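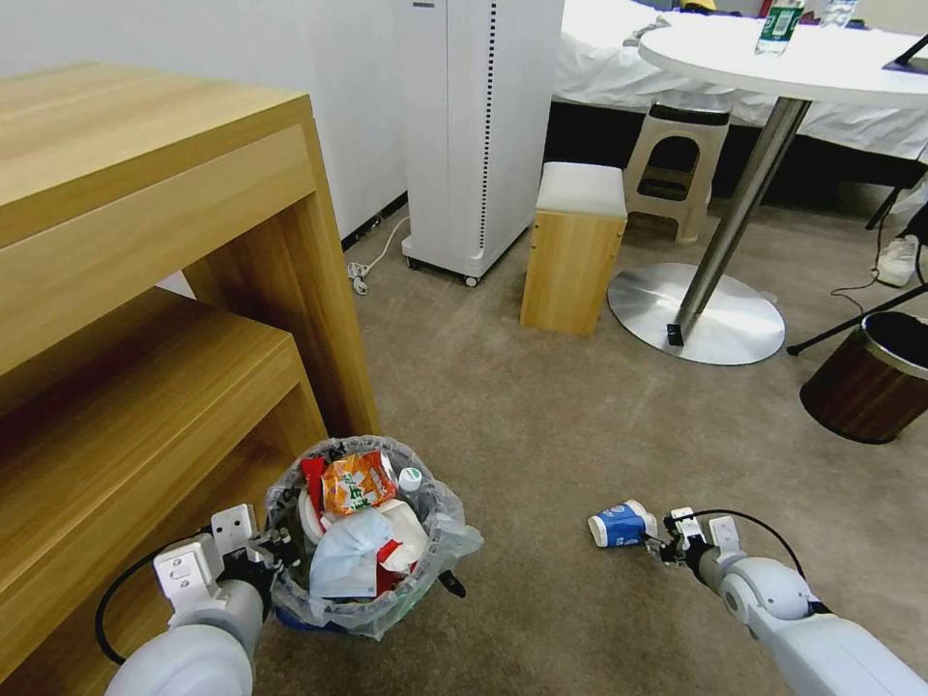

Okay, the great floor pickup has begun and I am so ready for it. Thread, because I get chatty when I clean!

Background for new people: I'm doing one room at a time this July. Kitchen is done, hallway is done (mostly), and now it's the bedroom that is also the TV room that is also where everybody eats snacks. Guess which of those three jobs makes the mess.

My number one rule this month comes from Hanna Jakubowski, who got me into all this: floor first. Don't open a drawer, don't start sorting the shelf, don't sit down and read an old birthday card. Floor! You get your carpet back and the whole room feels twice as big.

Second thing, and I love this one. Bring the bin to the trash. For years I picked up one wrapper, walked it to the kitchen, saw something else in the kitchen and came back an hour later having cleaned the toaster. Now the little round bin comes and sits right next to the mess.
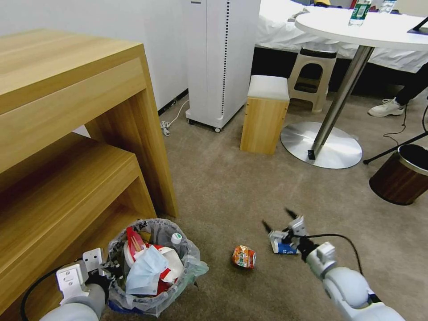

Bin parked by the low bench, crushed can still waiting its turn on the carpet.

Can we talk about the wood furniture for a second? I adore it. There's the taller piece with the open shelf and then the lower one that goes in front like a step. Light wood, nice straight grain, goes with everything. I've had candles on it, a fern (RIP), a stack of library books, and it always looks good.

The low one is also a snack magnet, I'm afraid. It's the exact right height for setting down a drink, and from there it's a very short trip to the rug zone. Carolina Valente told me to put a tray on it and I think she's right. Tray goes on the list.

People asked about liners after the hallway thread. Yes, always, even in a small bin! Fold the edges way down over the rim so the bag doesn't slide in when you drop something heavy. Then when it's full you gather up the edges and the whole thing lifts out, and you're not scraping sticky stuff off the bottom with a paper towel.

I also keep a spare bag folded flat underneath the one in use. Saves a trip. I was so proud of coming up with this and then my mother said she's done it since before I was born.

On sorting: I do the sweep first and pull out cans and bottles at the end, over the kitchen sink, with gloves on. I know some of you sort as you go. Noemi Parisi has 2 bins side by side and swears by it, and her place looks amazing, so maybe listen to her. I just lose steam if I have to make decisions on my knees.
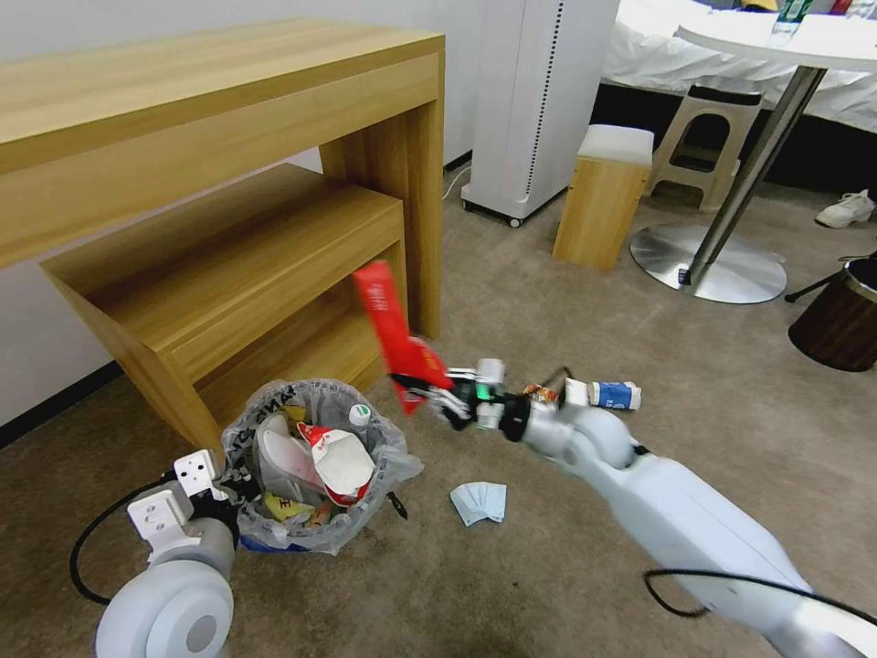 Wrappers are the sneaky part of any floor sweep, by the way. A cup you notice. A candy wrapper folds itself flat and then you find it with your bare foot at night. I go slowly from the furniture out toward the middle of the carpet and then check along the wall with the black baseboard, where things love to hide.

Timer people, I'm one of you now! I set mine for 10 minutes and put on one loud playlist. If the floor isn't clear when it beeps I get a glass of water and go again. The beep makes me move so much faster, it's kind of ridiculous.

Next up once the floor's done: vacuum. It's low carpet, so it's quick, but I pull the stools out and go under them, and I lift the air purifier's cord so I don't run it over. Did that once with a lamp. Don't recommend.

Then the round white table. It's become the place where bottles go to live. I want it clear enough to have breakfast there, with a real plate and everything. Shabnam Bukhari suggested a "last one out takes the bottles" rule and I'm bringing it up at dinner, wish me luck.

After that, bed. Fresh white sheets are my favorite thing in the world and I save them for the very end as my prize.

If you're doing a room along with me, tell me which one! Closets count. Cars count too. I'll post the table tomorrow, and somebody please remind me to buy that tray.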